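Rika Soft Pencil Case, Turquoise
Bistunance Stationery / Cases and Rolls / Product code 302

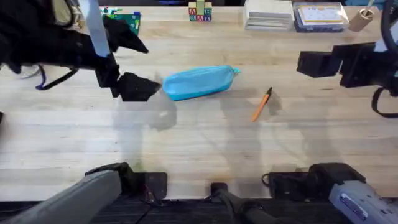

The Rika is a fabric pencil case for people who carry a few pens and want them in one place. It is long and oval, with soft sides that crease and flatten as you empty it, so it takes up little room in a school bag or a desk drawer. Pens are sold separately.

Details
Colour: turquoise blue
Outer: soft fabric
Lining: plain cotton, grey
Closing: zip along the top
Holds: roughly 7 ordinary pens, or fewer if you add a rubber and a sharpener
Ruler: a 15 cm ruler fits lying flat, a 30 cm one does not

Care
Empty the case and shake out any shavings. Wash by hand in cool water with a little soap, then leave it open to dry. Do not tumble dry or iron. Ink that has soaked into the lining will fade with washing but may not come out fully. Put the cap back on felt tips before they go in.

If the zip gets stiff, rub a soft pencil along the teeth and work it back and forth.

Delivery and returns
Orders placed before 2 pm leave the same working day. Unused cases can be sent back within 6 weeks with the tag still on. Please put your order number inside the parcel.

Schools and offices
We can supply the Rika in larger numbers, with or without name labels sewn in. Write to Mhairi Moncrieff at the shop with the quantity and the date you need them by. Labels add a week to the order.

Also in this range
Orellana pen roll
Uvirari flat case, small and large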